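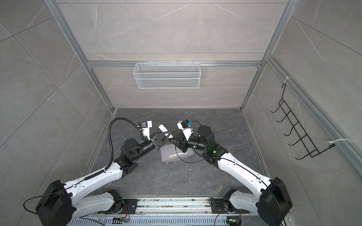
One reader in the Dustari parish wrote in after the last issue to ask whether the well money was still going where we said it was going, and whether the women's savings circles had been dropped, as she hadn't seen a word about them since spring. It was a fair letter, and a kind one, and it deserves a proper reply with some news in it.

The savings circles have not been dropped at all! There are now 17 of them meeting in the villages between Dustari and the river, most of them on a Friday after the market closes, and they have been getting along so well that we simply got out of the habit of writing about them. Each member puts in what she can, the box has three locks with three different keyholders, and loans go out for things like seed, school shoes, a sewing machine or a bicycle repair. The newest circle began in May with women from two congregations that hadn't shared much before (there was an old disagreement over a boundary path – I won't go into it), and they opened and closed their first meeting with the same hymn because it was the only one both sides knew all the way through.

As for the wells, the money given through the Evangelista appeal is paying for repairs to hand pumps before any new digging is done. That was the choice of the village water groups, who pointed out that a broken pump close to home helps no one, and that spare parts and a bit of training cost far less than a drill rig. The repair at Prakthorpe mission came to $506 with transport, and it serves roughly 150 families along with the clinic and the little school behind it.

The partners at Zotitz have offered to match the next $500 that comes in, and we would dearly love to take them up on it before the rains make the upper road difficult. Envelopes are on the table at the back, and you can mark yours "pumps" or "circles" or leave it blank, in which case it will be split down the middle.

Please do keep the letters coming. The next one we'd like to answer is about the clinic roof – there is a good deal to tell.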